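Kinel stacking tumblers — set of 3

Plain tapered cups, no handles, a bit wider at the rim. One large in pale blue, two smaller. Good for squash, toothbrushes, pens, watever.

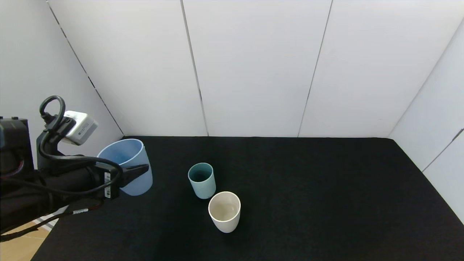

Hand wash best. Not for the microwave — sorry. Order code 159, back in stock since June.

Sold as a set only, no singles. Gift box extra, ask Eluned Voyle at the Sowa shop.
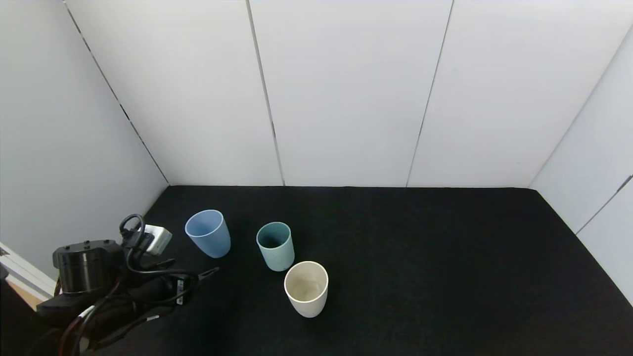
Returns within 5 days, unused please. Postage worked out at checkout. Black cloth not inculded, sold seperately. 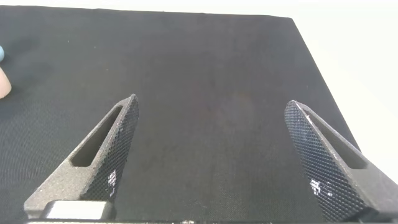 Black cloth, fine weave, matt.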